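Course Handout 7: Recording, Replay and Planning for Two-Handed Cleaning Tasks

Kerkville Institute of Applied Robotics
Module: Software for Manipulation
Module leader: Nataša Bošković
Laboratory teaching: Ariel Baluyot

1. Scope of this handout

This handout accompanies the seventh lecture and the laboratory sheet that follows it. It deals with the software that turns demonstrations made with hand-held grippers into trajectories that a two-armed robot can be asked to follow. Handout 6 covered camera calibration, and its notation is kept. Students who missed that lecture should read sections 2 and 4 of Handout 6 before attempting the questions of frame and sign that arise below.

The working material for this part of the module is the Tallness recordings, a set of 3,675 demonstrations concerned with bathroom fittings. Each demonstration is stored as one episode. An episode holds the video from every camera, the opening of each gripper over time, and a file of settings. The set may be read from the teaching server under the usual course account. It may not be copied to personal machines.

2. What must be recovered from an episode

For every moment of an episode the software must supply the position and orientation of the left gripper, the same for the right gripper, and the opening of each. These quantities are needed in one shared frame. A planner that knows where each hand is, but only in relation to where that hand began, can't bring the two hands together on one object.

The shared frame is obtained from the printed markers carried on the grippers. A cube is preferred to a single flat marker because at least one of its faces is likely to be turned towards the camera at the head. Where two faces are found at once, the estimator treats them as one rigid body and solves for a single pose. It doesn't average two separate answers, as the average of two orientations found in this manner is often worse than either.

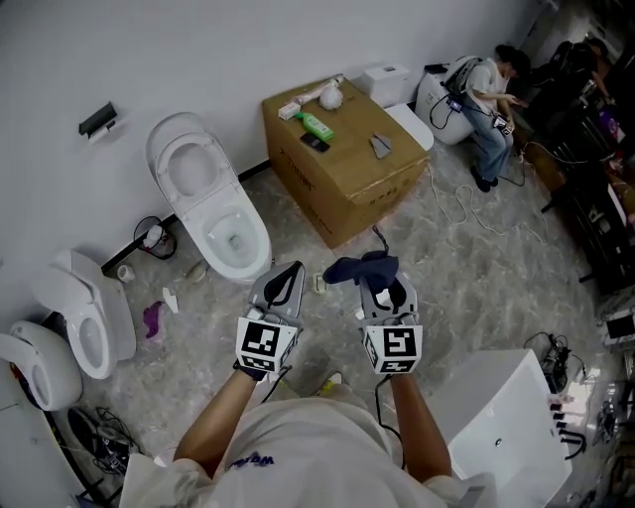 3. Structure of the software

The processing chain is named Dimitrov in the course repository. Its stages are run in the order given here, and each writes its result to disk before the next is started.

Alignment in time. The clocks of the cameras and of the gripper sensors don't agree. The stage finds a fixed offset for each stream and, where the episode is long enough to allow it, a slow drift. Students are reminded that the offset is applied to the sensor streams and never to the head camera, whose clock is taken as the reference.

Tracking of each gripper. Motion is estimated from the camera mounted on the gripper. The part of the image filled by the gripper's own body is masked before any features are sought. If the mask is left out, the tracker fastens on to a surface that moves with the camera and reports that the hand is at rest.

Marker detection. The marker of one gripper is sought in the camera of the other as well as in the head camera. These cross sightings fix the relation between the two hands directly, without passing through the head, and they are given a greater weight for that reason. A cloth or a forearm may lie close to the marker without harm. The detector requires all four corners and the whole of the dark border, and it rejects a candidate that fails either test.

Joint estimation. The results of tracking and detection are combined by least squares over the whole episode. Handout 5 gives the derivation. The default limit is 12 iterations, after which the stage stops and marks the episode as not settled.

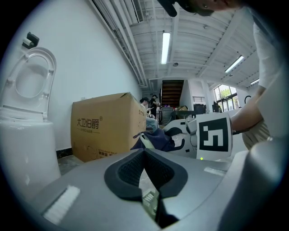

4. Perception of the fittings

The grippers carry markers; the fittings don't. The position of a bowl, a raised lid or a loose seat has to be found from the images themselves. Glazed white ceramic in front of a white wall is a hard case for most methods that depend on texture, and students shouldn't expect the depth estimate to be reliable over the smooth part of a bowl. The boundary is more useful. The rim and the opening of the seat give closed curves, and a closed curve seen from several positions is enough to place the fitting to the accuracy that the planner needs.

Three points are examined in the laboratory report.

The state of the lid must be stored as a property of the object, with the values raised, lowered and unknown. It mustn't be inferred afresh at each moment. An estimate that changes from one moment to the next will cause the planner to alter its approach in mid-movement.

Where several fittings of one kind are present, each must keep its own identity through the episode. The software assigns identity by position in the shared frame. Appearance isn't used, for the obvious reason that the fittings look alike.

Soft objects, among them cloths and gloves, aren't given a pose. They are stored as a region and a point of grasp. The planner is told only that the region is attached to a certain gripper and that it hangs below the point of grasp. A more exact model was tried in an earlier year and withdrawn, as the time it required left too little for the rest of the course.

People in view are masked before the map of the room is built. The mask is made wider than the person by a fixed margin. A figure who stays seated for the length of an episode will otherwise be built into the map as furniture, and a later episode in which that person has moved will fail to match it. 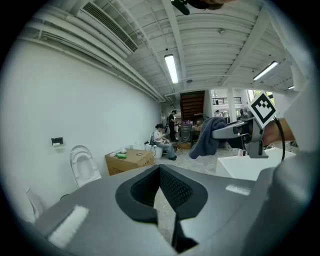

Baluyot objects to the wide margin and has asked that the objection be recorded in the handout. In Baluyot's view the margin removes too many sound features from the background, and an episode with several people in it may be left with a map too thin to be of service. A narrower mask with a test for motion between episodes would, on this account, lose less. The present setting stands for the laboratory sheet. Students may argue for either position in the report, provided that the argument rests on episodes they have processed themselves.

5. From recorded motion to a plan

A person's hands can reach poses that the arms of the robot can't. The recorded path is therefore treated as a request. The planner, Bukico, takes the request and searches for joint motions that meet it as closely as the limits of the arms permit. Its cost has four terms: departure from the recorded pose, departure from the recorded timing, nearness to a joint limit, and nearness to an obstacle. The weights are held in the settings file of the episode and may be altered without rebuilding the software.

Timing deserves particular care. In a wiping or brushing movement the speed of the tool is part of the task. In the approach to the object it is of little importance, and the planner may slow the approach freely. Each episode is accordingly divided into segments, and each segment carries a label: approach, grasp, carry, work or release. The weight on timing is high for work and low for approach. Labels are proposed by the software from the gripper opening and the speed of the hand. They are then checked by the student. In the set as supplied, 173 episodes have labels that were judged doubtful and have been left for correction in the laboratory.

A tool held in the gripper extends the arm, and both the planner and the collision check must be told of it. A brush with a long handle is entered as a rigid rod from the point of grasp to the bristles. If the handle is gripped through a cloth or a knitted glove, the joint between the gripper and the rod isn't rigid, and the settings file should give it a small tolerance in angle. To omit the tolerance is a common fault. The plan that results will place the brush head exactly where the model believes it to be, and the true head may be some distance away.

Glass is entered by hand. The perception stage doesn't find transparent panels with any certainty. The student is required to look through the episode for them before planning begins, and to enter each as a flat obstacle with a generous thickness.

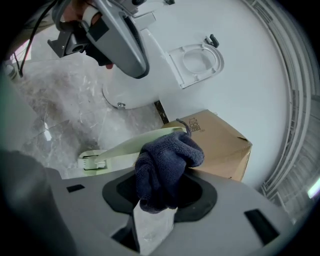 6. Laboratory sheet

Work is carried out in pairs. Each pair is allotted a group of episodes by the laboratory, and the list is posted at the door in October.

6.1 Run the alignment stage on every episode in the group. Record the offset found for each stream. Where the drift term has been used, state whether the episode was long enough to support it.

6.2 Run tracking with the body mask and again without it. Plot the two paths of the right gripper in the shared frame and comment on the difference.

6.3 Find one episode in which the cross sighting of the markers is lost for part of the time. Describe the effect on the distance between the two hands as estimated, before and after the sighting is regained.

6.4 Correct the segment labels of any doubtful episode in the group. Give a short reason for each change.

6.5 Plan one episode with Bukico at the default weights. Then raise the weight on timing in the work segments until the planner reports failure. State the last value that gave a plan. The planner is to be limited to 4,000 samples per segment throughout, so that the results of different pairs can be compared.

6.6 Repeat 6.5 with the tolerance in angle set to nothing, for an episode in which a tool is held. Report the greatest difference in the planned position of the tool head.

Plans are to be run in simulation only. Access to the arms is given after the safety test, and pairs who have passed it should apply to Baluyot in writing.

7. Submission

One report is submitted by each pair through the module page, with the settings files attached as they were last used. A report without its settings files can't be marked. Questions on the least squares stage should be addressed to Bošković after the lecture. Faults in the server or in the repository should be entered in the course log with the name of the episode and the stage at which the fault appeared.

Reading for the next lecture: Handout 5, section 3, and the notes on segment labels in the repository.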